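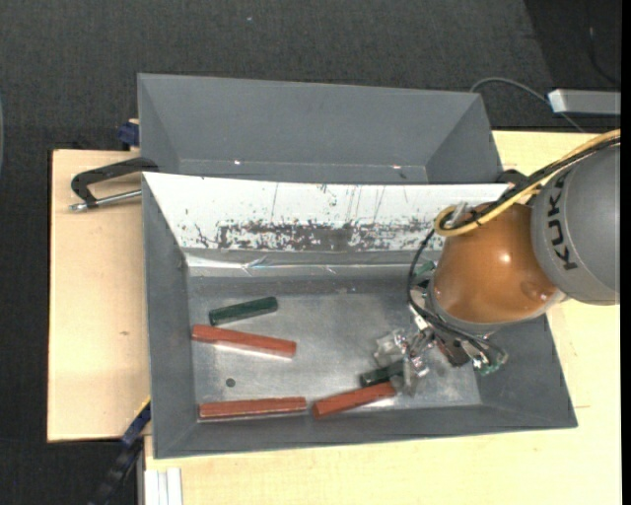
케이블은 소모품으로 쳐야 한다고, 밤 근무조의 한 사람은 말한다. 로봇 팔은 십 년을 가도 그 위에 묶인 선은 그렇게 못 간다는 것이다. 이 셀을 맡은 정비 담당자에게 그 말을 옮겼더니 그는 웃지도 않고 고개를 끄덕였다. "그 말이 맞는데, 구매팀은 아직 소모품 목록에 안 넣어 줬어요."

읽는 시간 4분

Lacerda 작업장의 빈 피킹 셀은 겉보기에 단순하다. 쇠로 된 통에서 막대를 집어 옆 통으로 옮긴다. 사내에서는 Paltesik이라는 이름으로 부르는데, 무슨 뜻인지 물으면 다들 전임자에게 들었다고만 한다. 담당자가 이 셀에 들이는 시간의 대부분은 로봇이 아니라 그 주변에 간다. 그의 말로는 "팔은 가만히 두면 잘 살고, 나머지는 가만히 두면 죽는" 구조다.

선 정리부터 물었다. 손목 관절을 따라 내려가는 검은 케이블은 타이로 묶고, 노란 케이블은 따로 고리를 지어 여유를 준다. "처음에는 보기 좋게 바짝 당겨 묶었어요. 사진은 잘 나왔죠. 손목을 끝까지 돌리니까 커넥터가 빠지더라고요." 지금은 타이를 조이기 전에 손목 축을 양 끝까지 저속으로 돌려 본다. 타이 끝은 바짝 자른다. 안 자르면 다음 사람 손등이 먼저 안다고 한다.

그리퍼 손가락은 투명한 부품이다. 2,000회마다 빼서 금이 갔는지 불빛에 비춰 보는 것이 규칙인데, 투명해서 좋으냐고 묻자 그는 잠깐 생각했다. "바닥에 떨어뜨리면 못 찾습니다. 그게 제일 큰 특징이에요." 예비품은 Drunico에서 받는다. 지난 4월에는 납기가 22일이었고, 그동안 멀쩡한 손가락 한 벌로 버텼다.

통도 손이 간다. 앞쪽 통의 흰 경사판은 아래가 길게 닳아 있다. 담당자는 막대를 벽 쪽에서 집을 때 손가락이 판을 쓸기 때문이라고 본다. 접근 각도를 바꾸면 판은 덜 닳지만 구석에 누운 막대를 놓친다. "판을 갈 거냐, 막대를 포기할 거냐인데, 판이 쌉니다."

클램프 얘기가 나오자 말이 길어졌다. 통이 조금만 밀려도 좌표가 틀어진다. 그는 교대 때마다 클램프를 손으로 한 번씩 더 조이고, 2주에 한 번은 기준점을 다시 잡는다. 재보정은 거의 37분이 걸린다. Tultton에서 나온 고정구를 쓰면 그럴 필요가 없다는 견적도 받아 봤다고 한다. 견적서는 서랍에 있다.

바닥 반사는 어떻게 하느냐고도 물었다. 긁힌 금속이 빛을 되쏘면 비전이 없는 막대를 보는 일이 있다. 조명을 옮기고 노출을 낮춰서 대부분 잡았는데, 오후에는 가끔 다시 나온다. "허공을 아주 정성껏 집어요. 자세는 완벽합니다." 그럴 때는 로그에 시각을 적고 통을 닦는다.

새로 오는 사람에게 무엇부터 가르치느냐는 질문에는 비상정지 위치라고 답했다. 그다음은 타이 자르는 법이다. 인터뷰가 끝나자 그는 니퍼를 챙겨 셀로 돌아갔다.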